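Ticket 1299 -- Demo cell, two-arm bench, open day preparation
Product: Falel bench cell with two arms
Site: Flelness, ground floor demo room
Opened by: Peninah Kirui
Priority: High until Friday, then normal
Status: Resolved, one item carried over

Problem as reported

The bench cell is booked for the open day on Friday. Visitors come through in groups, and each group gets one run of the bin demo on the way to the canteen. During the dry run this morning the right arm stopped three times in the first stretch. Each time the screen showed "Motion held, right" and the arm stayed where it was until someone pressed Resume. The left arm stayed parked and gave no messages.

I need to know whether this can be fixed before the doors open, or whether we show the Cikura sorter instead. The sorter is already on the visit plan for the afternoon, so the same people would see it twice.

Reply, support desk

Please send the event log from the cell controller and tell us the following:

Software version on the controller
Speed setting used in the dry run
Whether the stops come at the same point in the program
Whether anything changed on the cell since it last ran clean

Do not raise the hold threshold yet. If it was already raised, put it back to the default and say so in the ticket.

Reply, Peninah Kirui

Log attached. Version is 21, installed in September. Speed was 60 percent in the first run and 40 percent in the second. Two of the stops were at the same step, right after the arm goes up and over to the rear of the table. The third was lower down, on the approach.

Changes: the cell was moved from the Mohamedi lab to the demo room on a pallet truck. It was leveled after the move. The table pose file was copied over from the lab backup and loaded by hand. Threshold is at the default and was not touched.

Reply, support desk

The log has 114 entries for the dry run. Most are normal state changes. The three holds all carry the same code, which is position error on the right arm and not a collision. Position error after a move usually comes from one of these:

The home offset was not taken again after transport
The pose file belongs to a different table height
The cable is pulling on the wrist at full reach

Please check them in that order and write down the result after each one. Changing two things at once makes the log hard to read.

Reply, Peninah Kirui

Step 1, home offset. Ran the homing routine on both arms. Left arm came back with no change. Right arm came back with an offset on the second joint, outside the green band on the screen. Saved the new value. Ran the bin demo at 40 percent. One hold, at the high rear position. So it is better but not gone.

Step 2, pose file. Opened the file in the editor. The header gives the table height from the lab bench, and the cell now sits on its own feet. I measured the height again, entered it, and saved under a new name so that the lab copy stays as it was. Ran the demo at 40 percent, no holds. Ran it at 60 percent, no holds.

Step 3, cable. Stepped the right arm through the program by hand at the slowest setting and watched the loop at the wrist. It has slack at the high rear position. Left the clips alone.

Reply, support desk

Good. Please leave it cycling with the new file for 200 cycles at the speed you plan to use on the day. If it holds even once, stop there and send the log again. Also compare the touch-down height at three points on the table, front left, center and rear right. The left arm can do this with the check routine in the service menu.

Reply, Peninah Kirui

Cycled it over lunch and into the afternoon. 200 cycles at 50 percent, no holds. I settled on 50 because at 60 people at the back can't follow what the arm is doing, and at 40 the run is too long for the group schedule.

Height check done at all three points. All three are inside the limit. The rear right reading is the highest of the three but still well inside.

Two questions before I close this. First, can the demo be started from the button on the stand, so that the guide does not need the login? Second, what should the guide do if the hold message shows up with visitors in the room?

Reply, support desk

Start button: yes. Go to Operator, then Inputs, and assign the button to Run Program. Set it to single cycle, otherwise the arm will keep repeating until someone logs in.

Hold message: have the guide press Resume once. If the message comes back, press Stop and move on with the group. The arm can stay where it is. Do not let anyone reach in to move it by hand while the drives are on -- that includes our own people.

Reply, Peninah Kirui

Button assigned and tested, single cycle. I wrote the two lines about Resume and Stop on a card and taped it to the stand. The guide for the morning groups has tried it twice with me watching.

One item for later. There is wear on the gripper fingers, with chipping on the upper edge of one of them. It is not connected to the holds as far as I can tell. Please quote a spare pair. It can wait until after the visit.

Pictures for the record:

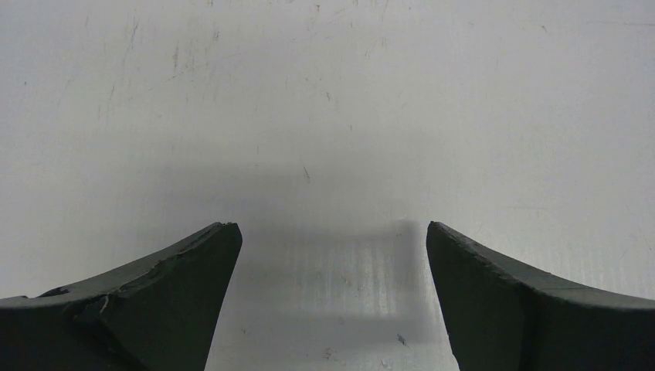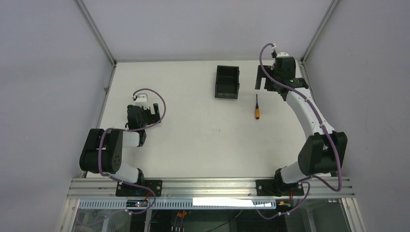
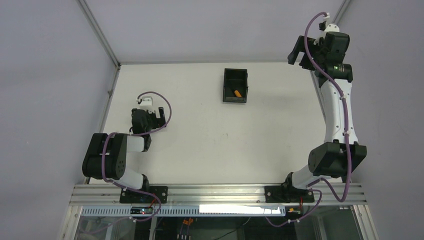 Attachments to ticket 1299: gripper fingers over the table surface (first), bench with black bin and screwdriver (second), bench with an orange object in the black box (third).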